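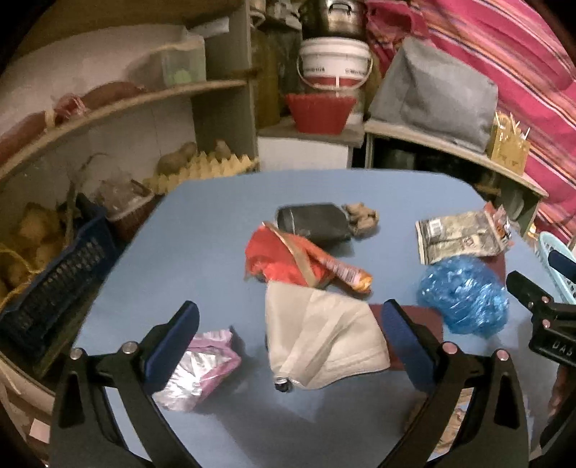
Hand-held gripper build: project report
Marcus Mercado
January 2023

1. What I set out to do

The brief for this module asked for "a low-cost automation project with a measurable result". I chose a hand-held gripper because I had read a good deal about how cheap they are to make at home and how well they cope with ordinary objects. I did not believe much of it and wanted to see for myself. Most of the write-ups I found show a gripper lifting a foam block or an apple. My kitchen contains very few foam blocks.

The question was a narrow one. Can a two-jaw gripper with padded tips, squeezed by hand and built on a kitchen table, pick up packaging as reliably as the hobby pages say? I left out motors altogether. If the jaws could not hold a bag of lentils with a person doing the aiming, adding a motor and some software was not going to rescue them.

2. The build

The jaws are a pivoting linkage in black plastic, with cut-outs in the arms to save weight and dark blue pads on the tips. I started from the Kowalczyk drawing that Roscoe Begay passed on to me. Roscoe built his the year before and swears by it. The drawing is good on the arms and vague on everything else. The pivot holes come out tight and I reamed every one by hand. The pad angle is not given at all, so I copied Roscoe's with a bit of bent card.

Parts came to 2,585 grams of filament and fittings before I had a pair of jaws I would put my name to. That figure includes the failed prints, and most reports I read leave those out. The finished tool weighs 643 grams. You notice it after half an hour.

The arms changed three times. Version one flexed sideways. Version two was stiffer but the slots were too short and the jaws stopped before they met. Version 3 is the one used for the results here. The pins are standard metal ones and gave no trouble.

The pads were the weak point. I glued the first set on with Sternano, which held to the pad and let go of the plastic. The second set are screwed from behind. It is an uglier job and it has stayed put.

3. The test

I used the table at home, with the shelves, the baskets and the egg tray left where they always are. Roscoe thought I should clear the place and hang a sheet. I think a test in a cleared room tells you about cleared rooms.

On the blue-grey tabletop I put the sort of thing that ends up there anyway: a folded beige cloth item, a red plastic package, a dark pouch lying on its side, a printed packet with a barcode label, a puffy see-through blue bag, a pink and silver foil packet. Each had to be gripped, lifted clear of the table and set down in a different spot. A try counted as good if nothing slipped and nothing else was dragged along. I wrote down every try, including the ones where I had plainly aimed badly.

4. Results

Of all the tries, 71 per cent were good. The page for the Kenon, the kit closest to mine in shape, talks about "near-perfect handling of household goods", so either my kitchen is unusual or the phrase is doing a lot of work.

The cloth was easy. The pads pinch a fold and it comes up every time, although it rarely goes down in the shape it started in. The dark pouch was also fine if taken across its short side.

The blue bag was poor. It is light, so weight is not the problem. The film is slack and the pads close on a wrinkle, the wrinkle pulls out flat, and the bag drops back. Squeezing harder made it worse. The foil packet did much the same.

The printed packet lay too flat. The tips met the table before they got under the edge and I had to slide it up against something else to get hold of it, and by my own rule that was a failure. A thinner pad would probably fix this, and would probably spoil the grip on the cloth.

Things lying against each other were worst of all. Where one wrapper touched another I often came up with both.

5. What I make of it

Roscoe's view is that 71 per cent is encouraging for a home build. Mine is that I would not keep a kettle that worked 71 per cent of the time. There is also the matter of who was doing the work. I could see the object, tilt my wrist, back off and come in again. Strictly, the result belongs to me and the jaws together, and I have no way of splitting it. The report on the Hotside arm, which I used as background reading, has the same gap and does not mention it.

I also think the choice of objects matters more than any change I made to the design. Had I picked only cloth and pouches I could have reported a very handsome number. Anyone repeating this should fix the list before starting and stick to it. I swapped two items in December because they annoyed me, and I have thrown out the results from before the swap.

6. Further work

Thinner tips on one jaw only, to get under flat packets. A rougher pad surface for film, tried against the present one on the same bag. Someone other than me holding the tool, preferably someone who has not spent weeks learning its faults. Roscoe has offered, but he has his own jaws to defend.

A motor can wait until the foil packet stays up.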